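Skalutcombe Lost Property Office
Posts from this account

1/ The Skalutcombe Lost Property Office is beginning its seasonal review of unclaimed headwear. Over the next several posts we will explain how caps are received, stored, cleaned and released, and what members of the public should do if they believe one of theirs is in our care. 9/6/23

2/ The office handles items handed in at the bus station, the swimming pool, the library, the Latevham sports ground and all municipal parking facilities. Items left on private premises, including shops and restaurants, are held by those businesses and do not come to us.

3/ At the close of the summer season we hold 340 unclaimed items of all kinds. Caps are the largest single group, ahead of water bottles and single gloves. Most were handed in at the sports ground after evening games.

4/ Every cap is given a paper tag on the day it arrives. The tag carries the place, the date and the shelf number. It is tied through the adjustment strap or, on fitted caps, pinned to the inner band. Please do not remove the tag until staff have signed the item out to you.

5/ We are often asked whether we publish a full list of items. We do not. A complete public list makes it difficult to confirm that a claim is genuine. We publish general categories only, and we ask claimants to supply the details.

6/ When you contact us about a cap, please tell us:
– the main color, and the color of the brim if it is different
– the type of closure at the back
– any lettering, patch or pin
– any name or initials inside the band
– where and when you last had it

7/ "A blue cap" is not enough for us to carry out a search. We have shelves of blue caps. A repair, a stain, a missing button or a brim that has been bent to one side will help us far more than the shade of blue.

8/ Color descriptions cause more failed searches than any other detail. Navy is reported as black, olive is reported as gray or brown, and faded items are reported in the color they had when they were bought. If your cap has faded, please describe it as it looks now.

9/ Our sorting categories for caps are as follows: dark blue and navy; other blues; greens, including olive; reds and maroons; white and cream; black and gray; patterned; children's sizes. A cap with a crown and brim of different colors is filed by the crown.

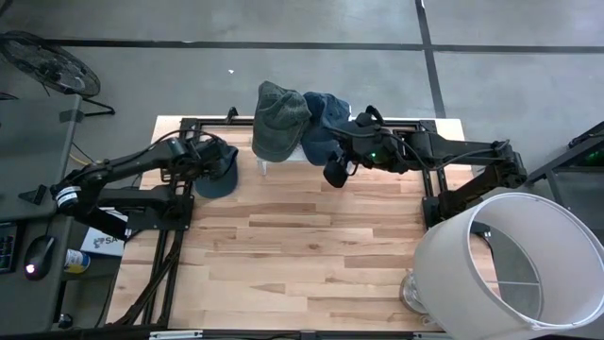
Navy, olive-green and blue baseball caps on the wood table.

10/ The blues and greens are being reviewed first. Staff compare each cap with its tag and with the intake book, then assign it to a drawer. If a cap and its tag do not agree, the item is set aside and the intake entry is checked before anything else is done with it.

11/ Where a color is in doubt, two members of staff look at the cap separately in daylight and each write down a category. If they differ, the cap is entered under both. Claimants whose searches were closed earlier in the year as "no match" may therefore receive a second letter from us.

12/ A note on fading. Cotton caps worn outdoors for several summers lose color first on the top of the crown and along the edge of the brim. The inside of the band usually keeps the original shade. We record both where they can be told apart.

13/ Caps are stored crown up wherever space allows. They may be nested in short rows, each brim facing the same way. We no longer fold the crowns inward. Folding saved a good deal of space, but it left creases in the front panels, and we received fair complaints about it.

14/ Stiff-fronted caps are placed in the deeper drawers. Soft caps go in the shallow drawers. Caps with metal pins or badges are kept in individual paper bags so that they do not mark the items next to them. Pins are never removed by staff, even where they are loose.

15/ Cleaning. We do not machine wash caps. Many older brims contain cardboard, and a wet brim of that kind cannot be restored. Surface dirt is brushed off with a soft brush. Sweatbands are wiped with a damp cloth and mild soap, and the cap is air dried before it goes back to its drawer.

16/ Items that arrive wet are dried before they are tagged. A temporary slip is kept with them on the drying rack. Items that arrive with mold are photographed, entered in the intake book and disposed of. If this has happened to your cap, the written entry is available on request.

17/ For owners who wish to clean a cap at home after collection: use cool water and a small amount of dish soap, work on the band first, and avoid soaking the brim. Set the cap over an upturned bowl to dry. Do not use a clothes dryer or a radiator.

18/ Holding period. Caps and other clothing are held for 18 weeks from the date on the tag. The period does not restart if an item is moved to a different shelf or category. Glasses, keys and medical items follow separate rules, which are posted at the counter.

19/ If you have an open inquiry with us, the item you describe will not be released elsewhere while the inquiry is being answered. Please reply to our letters even if you no longer want the item – an open inquiry with no reply holds up the whole drawer.

20/ Claims may be made at the counter or in writing. Telephone inquiries are accepted for general questions, but staff are not able to search the drawers while a caller waits. Written claims are answered in the order in which they are received.

21/ Please bring one form of identification when you collect. A family member or friend may collect for you if they bring a signed note giving your name, their name and the reference number from our letter. Children may collect their own caps when accompanied by an adult.

22/ There is a handling fee of $2 for each item of clothing. The fee is waived for school-age children and for anyone collecting an item that was handed in by our own bus drivers in error. Payment is taken when the item is signed out, not when the claim is made.

23/ Team caps. Where a cap carries the name of a local team, we write to the club secretary once. We do not hand team caps to the club in bulk. Several clubs have asked us to do so, and we understand the reason, but the cap belongs to the person who lost it.

24/ Gukik softball league players: the league has agreed to include a reminder in its next fixture letter asking players to write a surname or initials inside the band. A laundry marker is suitable. Ballpoint ink wears off quickly and is often unreadable by the time a cap reaches us.

25/ The same advice applies to parents. Children's caps are the least likely to be claimed and the most likely to be identical. A name on the inner band allows us to write to you directly if we can match it to a school or club.

26/ Unclaimed caps in good condition are passed to the Tsuji Clothing Exchange at the end of the holding period. Tags are removed first, and any name written inside is covered with a plain fabric patch. The Exchange sets its own opening hours and its own rules for visitors.

27/ Caps that are too worn to pass on are sent for textile recycling. We do not sell unclaimed caps. The public sale held each January includes umbrellas, bags and bicycles only, and this will remain the case at the next sale.

28/ We have been asked whether vintage caps are treated differently. They are not. Staff do not assess the value of clothing. If a cap matters to you for any reason, please mention this in your claim so that it can be noted beside the entry.

29/ Reply to several questions received today: yes, you may claim a cap lost last year, but it is very likely to have left the office. We can tell you the date on which it was passed on. We cannot trace it after that point.

30/ Further reply: we do not accept donated caps. A number of bags have been left outside the office door with clean clothing in them. These have to be entered as lost property and held for the full period like everything else. Please take donations directly to the Exchange.

31/ Further reply: sun hats, knitted hats and helmets are not part of this review. Sun hats will follow once the caps are back in their drawers. Cycle helmets are kept with bicycle accessories and can be claimed in the usual way at any time.

32/ During the review, the counter will be open at its normal times, but collections of caps may take up to 25 minutes while the drawers are being reordered. Claimants with a reference number will be served from a separate list. Other collections are not affected.

33/ Letters to people with open cap inquiries will be sent as each color group is finished, beginning with the blues and greens, followed by reds and maroons. Patterned caps and children's sizes will be reviewed last. Please allow for this before writing to us a second time about the same item.

34/ Claim forms are available at the counter, at the library desk and at the Latevham sports ground office. Completed forms may be left at any of the three.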